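My sister-in-law Annick Leblanc keeps asking me if it's time to stop wiping her own counters and let a robot do it. I get some version of this every week now, so I'm putting my answer on the tips page, mixed in with the usual kitchen stuff, and you can all quit emailing me (kidding, please keep emailing).

Short answer: machines are good at the dull middle of a chore and pretty bad at both ends. My Pameo floor vacuum does a lovely job on the open part of the kitchen. It will also eat a dish towel if I leave one hanging low. So tip number one is to pick up first and press the button second — it takes me 10 minutes and the vacuum does the rest while I drink my coffee.

Breakfast is where it gets interesting! Toast sounds like the easiest job in the house, and I used to think any machine with an arm could manage it. Then you start listing the fiddly bits. Thin shiny wire is hard for a machine to judge, and anything lying flat on a counter is hard to get hold of.
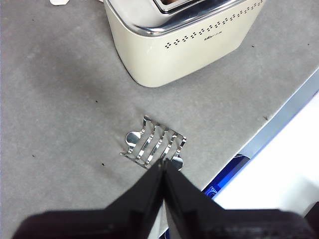
Toaster, wire bun rack and a gripper at work.

If you own one of those racks, a few things from my own kitchen. Wash it by hand and dry it right away so the chrome stays bright. Store it standing up, never flat at the bottom of a drawer under the big spoons (mine got bent that way, and I spent a whole evening with pliers trying to get it straight). And let the toaster cool down before you take the rack off, no matter who or what is doing the taking.

Bread is the other headache. A hard plastic box is the same shape every time you pick it up, but a slice of bread squashes, tears and sheds crumbs, and no two loaves are cut alike.
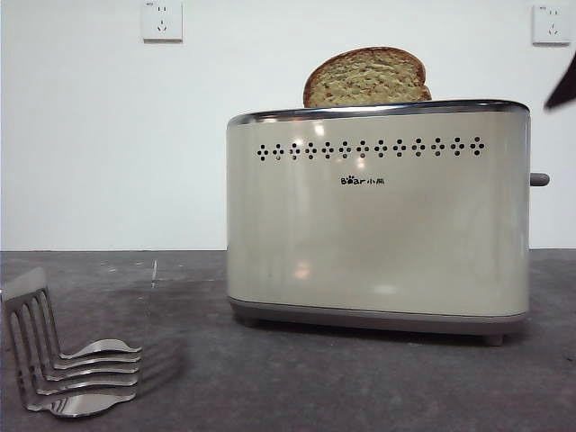
You and I feel the bread give a little and ease off without thinking. A machine has to be taught that, and Mwende Mohamedi, who fixes packing equipment over in Plekville, tells me soft food is still the thing that makes her sigh on the shop floor. Boxes and jars, fine, all day long. Rolls, not so much.

So would I buy a toast-making arm? Not yet. I'd want one that empties the crumb tray, which is the part I skip. Do yours once a week, by the way — unplug it, let it go cold, slide the tray out over the sink and brush it with a dry pastry brush. No water inside, ever, and no forks!

I'll come back to dishwashers and folding in April. Annick, the sponge is still under the sink.

Questions or tips? Use the contact form | Copyright Rengifo Home Pages | Back to top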